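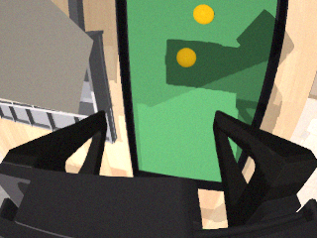 Vue de la caméra de poignet dans Matar : la pince ouverte au-dessus du panneau vert, deux objets ronds jaunes devant elle.

Matar-Pince, fiche du jeu de données
Mise à jour du 16 décembre 2025

Matar-Pince rassemble des démonstrations de manipulation enregistrées en simulation, pour l'apprentissage par imitation. Un opérateur pilote le bras à distance, le simulateur enregistre tout, et on obtient des épisodes rejouables à l'identique. Nous y travaillons depuis février et nous sommes vraiment contents de pouvoir enfin ouvrir cette version à d'autres équipes !

Contenu

Chaque épisode correspond à une seule consigne en langue naturelle, par exemple « prends l'objet jaune le plus proche » ou « rapproche les deux objets jaunes ». Les consignes sont rédigées en français puis traduites en anglais par Siham Karaki. Les deux versions sont conservées, y compris quand la traduction change un peu le niveau de précision (c'est un sujet d'étude en soi, et un sujet passionnant).

Un épisode contient :
- les images de la caméra de poignet et d'une caméra fixe, à 30 images par seconde ;
- les positions et vitesses articulaires du bras ;
- l'ouverture de la pince, normalisée entre 0 (fermée) et 1 (ouverte) ;
- la pose de chaque objet manipulable, donnée par le simulateur ;
- la consigne, en deux langues ;
- un champ « issue » : réussi, partiel ou échec.

Les échecs sont gardés. Ils sont rangés dans un dossier à part et ne sont pas chargés par défaut, mais plusieurs d'entre eux nous ont beaucoup servi pour apprendre au modèle à se reprendre après une saisie ratée.

Environnement

Les décors ont été modélisés par Anas Azar dans Studix. L'éclairage est tiré au sort au début de chaque épisode, avec des ombres franches qui peuvent tomber en plein sur l'objet à saisir. Un même jaune peut donc passer du doré vif au moutarde selon qu'il se trouve en pleine lumière ou dans l'ombre, et c'est exactement le genre de variation que nous cherchions ! Nos premiers modèles, entraînés sous une lumière uniforme, perdaient l'objet dès qu'il passait à l'ombre.

Sont également tirés au sort : la position de départ du bras, la disposition des objets, la teinte du sol et un léger décalage de la caméra de poignet. La physique n'est pas modifiée d'un épisode à l'autre.

Collecte

Les démonstrations ont été faites par 3 opérateurs, avec Enis, notre interface de téléopération. Chacun commence par 12 épisodes d'entraînement, qui ne figurent pas dans la version publiée. Une session dure environ 30 minutes, pause non comprise. Les opérateurs ont pour consigne de ne pas chercher le geste parfait : les hésitations et les changements d'approche font partie des données.

Munther Majali et Yara Awad relisent ensuite les épisodes séparément et remplissent chacun le champ « issue ». En cas de désaccord, l'épisode est marqué « partiel » et les deux avis restent dans les métadonnées.

Chargement

Les fichiers se lisent avec la bibliothèque Istudell, version 2 ou supérieure. Les versions plus anciennes ouvrent les épisodes mais ignorent la deuxième langue sans prévenir, alors vérifiez avant de lancer un long entraînement.

Pour commencer, prenez le sous-ensemble « mini ». Il tient sur un ordinateur portable et couvre toutes les familles de consignes.

Limites connues

- Un seul modèle de pince, à deux doigts. Rien ne garantit un transfert vers une ventouse ou une main articulée.
- Sur la caméra de poignet, les doigts et le corps de la pince masquent une bonne partie du bas de l'image. Si vous recadrez, pensez-y.
- Les contacts entre petits objets rigides sont parfois trop rebondissants.
- Peu de consignes comportent une négation. Nous en ajoutons.
- Aucun épisode n'a été enregistré sur un robot réel.

Contribuer

Les nouvelles consignes sont les bienvenues, surtout si elles sont bizarres ! Ouvrez un ticket avec le texte de la consigne, la disposition de départ souhaitée et ce que vous considérez comme une réussite. Pour un problème de rendu ou de synchronisation, joignez l'identifiant de l'épisode et l'instant concerné.

Responsable du jeu de données : Hussam Karaki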